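How long do opened chips really keep, and does the date on the bag mean anything?

Posted in Kitchen & Pantry by Canan Keskin, March 19, 2024

I buy snacks in bulk for a household where people open a bag, eat a third of it and walk off. By the time I find it, the bag has been sitting folded over for days and the chips have gone soft. I throw out more than I'd like to.

I would like to know a few things. First, how long is an opened bag good for if it's closed up properly? Second, is there any point going by the printed date once the bag is open? Third, is there a way to get the crunch back, or is it a lost cause? I've tried a clip and I've tried rolling the top down and putting a rubber band on it. Neither seems to do much. The kitchen gets humid in June, and I'd like to have this worked out before then.

I don't want to buy a vacuum sealer. We have a cupboard, a regular oven, and a freezer with some space in it.

Marius Lungu

just eat them faster lol. we never have this problem

Tincuța Buzatu

I'll take your points in order.

The printed date is for an unopened bag. Bags are usually filled with nitrogen before they are sealed, and the foil-type lining keeps out light and moisture. Once you open the bag the nitrogen is gone, and the date tells you very little. It's also a quality date in most cases. Unopened chips a few weeks past it are usually fine to eat, maybe a little flat in taste.

After opening, two separate things happen. The chips take on water from the air and go soft, and the oil in them slowly goes stale. The softening comes first and you can do something about it. The stale oil comes later, and you can't fix that. If the chips smell like old paint or crayons, put them in the trash.

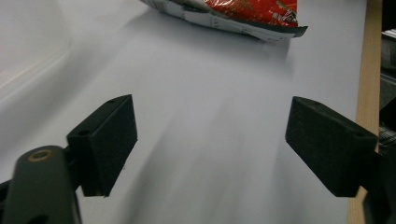
For plain potato chips I count on up to 5 days in a closed bag in a dry cupboard. Tortilla chips seem to hold out a bit longer for me. Cheese puffs are the worst and I wouldn't plan on keeping them past the next day in humid weather. None of this is a safety limit — it's only how long they stay pleasant.

As for closing the bag, the usual mistake is leaving all that air in. Lay the bag flat, push the air out toward the opening with your hand, then fold the top down tightly at least 4 times before you put the clip on. A clip on a single fold leaves gaps at both corners. I use the wide plastic clips from Vilter, but a clothespin at each end works as well. A rubber band around a rolled top bunches up the foil and makes little channels for the air, so I'm not surprised that didn't help.

Keep the bag away from the stove and the dishwasher. Ours used to be in the cupboard directly over the dishwasher and everything in there went soft, crackers and cereal included. Moving them across the kitchen made more difference than any clip did.

You can freeze them too. Chips have so little water in them that they don't freeze hard, and you can eat them straight out. Push the air out, fold and clip the bag, and put the whole thing inside a zip freezer bag so it doesn't pick up smells. Put it on top of things or in the door, or you'll have crumbs.

Bradley Hartley

Agree with most of the above. Adding the part about getting the crunch back, which she skipped.

Oven at 250 F, chips in one layer on a bare baking sheet. Give them 5 minutes, then take one out and let it cool before you try it. They feel limp while they're warm and crisp up on the counter, so don't judge them hot. If it's still soft, give them another 2 minutes. Thin chips brown fast, so stay in the room.

The microwave works for a small amount. Spread them on a paper towel and go in short bursts. I find it uneven, and the ones in the middle of the plate always lag behind.

It won't work on anything with a sugary coating. I tried it with some honey barbecue ones and they stuck to the sheet.

I also moved ours into a tin with a tight lid, one of the square Tindall ones. Chips stay crisp in it if you fill it most of the way. A big tin with a handful of chips in the bottom is mostly air, and you're no better off than with the bag.

Canan Keskin

Thank you both. Our snack cupboard is right next to the stove, so that's probably most of it. I'll move things over this weekend and try the oven on the half bag of tortilla chips I have now.

Marius, you have not met my kids. They open a new bag when there are already two open.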